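Open Day at the Gorik Workshop, Culbridge
June 2026

What a day! We opened the doors at Gorik for an afternoon of robots, coffee and a lot of questions, and 40 of you signed up, which filled the place nicely. If you came, thank you. If you couldn't make it, this page should give you a taste of what went on in the back hall, where the two-arm booths are.

Ayten Toprak ran the demonstrations and Charito Javier took the groups through, five people at a time so everybody could get close to the glass. We had planned ten minutes per group. It was more like twenty by the end, mostly thanks to the kids, who wanted to see every single bottle get its turn (so did I).

The sorting booth was the big draw. The job sounds simple: bottles and small containers start out on the table, and they need to go into a tray with compartments. Then you start thinking about it. Every cap is a different size. Some bottles are tall and some are squat, and they like to stand close together, so the fingers have to come down in a pretty narrow gap without knocking over the neighbor. Ayten had us all guess which bottle would be hardest, and the guesses were all over the map.

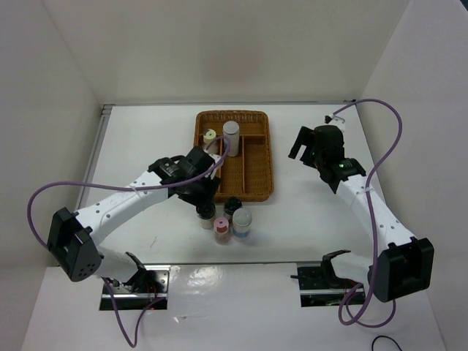
Sorting bottles into the wicker tray. Two containers are in, four bottles are still on the table, and the left arm is over the tray.

I loved how many people asked about the tray. Woven wicker has a bit of give and no two slots are quite alike, so it makes a much tougher target than a molded plastic bin. Charito told my group that the team has put in 4000 practice runs on tray packing since January, with all sorts of trays and boxes. You could hear the whole group go "ooh" at that one!

Another favorite question: do the arms ever bump into each other? Ayten's answer was that sharing a small table is half the fun of the work. Each arm has to know where the other one is, and sometimes the best move for one of them is to hold back and wait. After she said that I started watching the waiting as much as the moving.

We also had a guessing jar for the longest run of bottles packed without a stop. The right answer was 33, and the winner took home a Dustinex desk vacuum, donated by our neighbors at Uysal. They lent us the folding chairs too, so a double thank you to them.

A few people asked about bringing a school class. Yes, please! Write to Charito through the contact page and tell her how many students and what age. Weekday mornings are easiest for us.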